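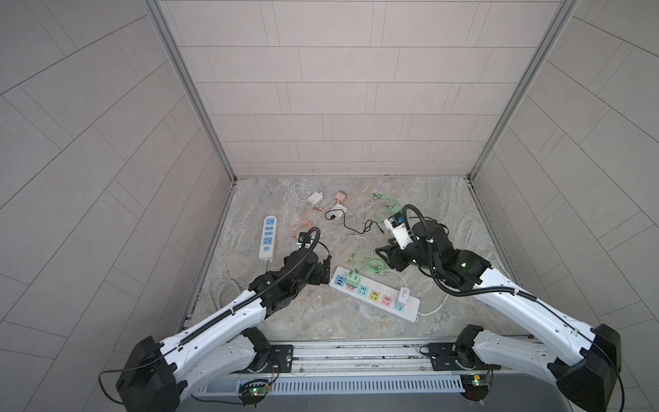
*Cell 5, both arms over the charger and power strip sorting task.*

**Open day walk-round, Stovorden hall, Tuesday**
Checked by: Zorica Georgiou

I've kept the usual Arnik form but let myself write a bit more than the boxes allow, as several of you asked last time what "OK, see note" was supposed to mean!

- [x] **Arm base bolts and front rail.** Tight on both sides. I put the torque wrench on every one of them, and it was a pleasure to find nothing to do.
- [x] **Controller boards.** Green light showing on each. Please keep coffee cups off that ledge, even on a long day (I know, I know).
- [x] **Cable hoses over the wrists.** They loop high, and I watched them through a full reach with no snagging. Look again at lunch.
- [ ] **Visitor line.** Tape is down on three sides only. Gebretsadik is bringing another roll, and we need it before the doors open, with 41 people booked for the first group.
- [x] **Speed limit.** Set to 300 mm per second for the demonstration. Lovely to watch at that pace, and the children can follow what is going on.
- [x] **Stop buttons.** Pressed both, twice each. Reset is stiff but fine. 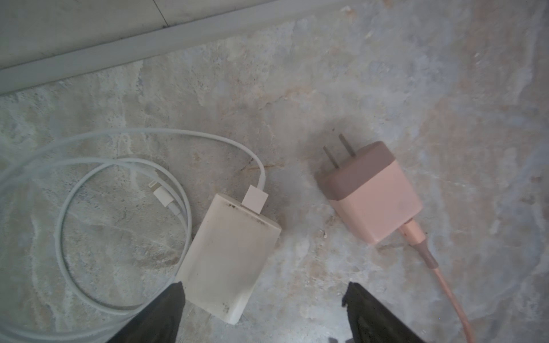 *Wrist view, left to right: coiled white cable, power bank, pink charger.*

- [x] **Wrist camera picture.** Clear enough to tell the prongs on the pink charger apart, and I think visitors will enjoy having this view on the big screen.
- [ ] **Condition of handling items.** The power bank has dark smudges along its upper edge and specks near one corner. Wipe it down, and if the casing feels swollen or soft at all, take it out and tell me.
- [ ] **Floor of the cell.** A little dust near the charger. Quick pass with a dry cloth, arms parked.
- [x] **Item list.** All 23 entries on the Pamulard sheet ticked off.

Two people at the cell whenever the arms are live, please, one talking and one by the stop button. Swap over when your voice goes. I'll be back for the lunch check, and open items can be initialed here.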